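Caderno da oficina, segunda-feira, fim da tarde

Dia do café! Voltei a pôr o dispensador a trabalhar, o preto da alavanca vermelha, e desta vez fui com calma (da última enchi o tabuleiro e metade da mesa, já se sabe). O grão é o Brarovell, moagem 6 no moinho Clurnton. Gosto mais dele do que do Brundar, que no sábado me soube a queimado do princípio ao fim.

Ferver 1.000 ml de água, esperar um bocadinho, deitar devagar. Para o copo canelado chegam uns 190 ml se for cheio, mas eu prefiro tirar menos e repetir, que assim não arrefece.

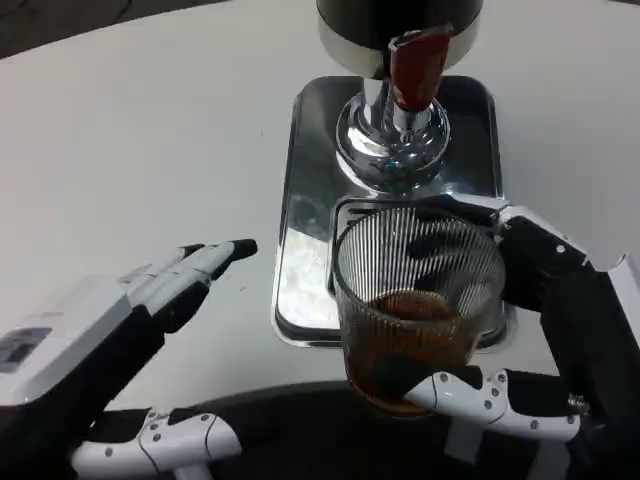
A alavanca continua a ser a parte melhor disto tudo: baixa-se com um dedo, mas convém largá-la sem pressa, senão pinga. O tabuleiro de inox vai à água quente no fim do dia, por favor, que as manchas secas depois custam imenso a sair (e a base cromada fica cheia de dedadas, passem o pano de microfibra!).

Falta encomendar filtros à Amaral, o pacote está nas últimas. Amanhã experimento a moagem um ponto mais grossa e aponto aqui o resultado.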